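Dec 3, 2023

Bowls, mostly. Also oil, because I always end up in the same aisle. Notes from restocking the kitchen after the move to Wendby, written fast, will tidy up later (probably not).

## Before you go

- Measure the cupboard shelf. Height, not just width. Bowls stack taller than you think and the door has to close.
- Measure the dishwasher gap too. Ours takes a shallow bowl fine, a deep one only if it goes in at a slant, and then nothing fits next to it.
- Take one of your old bowls if you want to match. Put it in a tote, show it to the cashier on the way in so there's no argument on the way out.
- Same size for everybody. Mixed sizes look nice in a magazine and make a wobbly tower by April.

## Picking a stack

Nest them in the store. Right there in the aisle. If they sit crooked on the shelf at the shop they'll sit crooked at home.

Things to check, quick:

- Rim. Run a fingertip all the way around. A chip you can't see, you can feel.
- Foot. The unglazed ring on the bottom. If it's rough it will scratch the bowl underneath, every single day. Fine sandpaper and a little water fixes it at home, 2 minutes a bowl. I use 2000 grit, wet. Slow but doesn't leave marks. Wipe and rinse well after.
- Wobble. Set each one on something flat and poke the edge.
- Ring. Tap with a knuckle. Clear note good, dull thud maybe a hairline crack. Not foolproof!! but I have put a few back because of it.
- Stickers. Peel a corner. If it comes off gummy, expect to be scrubbing. Cooking oil on a paper towel, leave it 15 minutes, then dish soap. Works on jars too.

Plain white every time for me. Replacments are easy, food looks like food, and you can buy from a different place next year and hardly tell.

## Carrying

Two hands, always. One each side, thumbs low so the bottom bowl can't slide out on you. Four is my limit for walking around a shop, more than that and I can't see my feet. Fewer if the floor is wet.

Don't carry by the top rim. The top one comes up and the rest stay behind.

Into the cart: rims down, towel or a jacket under. Never in the same bag as bottles. I did that once, coming out of Hellwood, one bump at the curb and that was that.

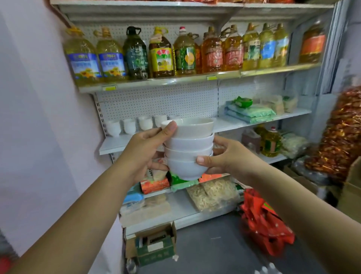
*Four white bowls, nested, by the cooking oil.*

Same trip, get the oil. Big bottles are cheaper per ounce at Rurnorine, usually, but only if you get through it before it goes stale. Small household = small bottle. If you do buy large:

- get the kind with a handle molded in, you'll want it when the bottle is full
- pour off into a little glass bottle for next to the stove, keep the big one in the dark
- heat and light are what spoil it, so NOT the shelf over the range
- write the opening date on the cap with a marker
- smells like crayons or old paint? Toss it

A folded paper towel under the bottle catches the drip. Change it when you notice it, i.e. not often enough.

## At home

Wash before first use, even the ones that look clean. Warm water, soft sponge. Dry completely before nesting or they'll stick together. If two do stick: cold water in the top one, stand the bottom one in warm, wait, twist gently. Don't bang them.

Heavy bowls go between waist and shoulder. Not over your head. A coffee filter or a bit of felt between each if the feet are rough and you haven't gotten to the sanding yet. Old Mao brand shelf liner, the ribbed sort, is good under the stack so it doesnt creep forward when you shut the door.

Rotate. Clean ones go to the bottom, otherwise the same two bowls get used to death and the rest just collect dust.

Grey marks on white bowls are metal from the spoons, they aren't scratches, or mostly not. Baking soda paste, rub with a damp cloth, rinse. Repeat if stubborn. Stop using the green scrubby side, it makes it worse.

Chipped one? Out of the food rotation. Keys, seedlings, screws, dog water if the chip is on the outside and smooth.

Still to write up: lids, and what to do with the mugs.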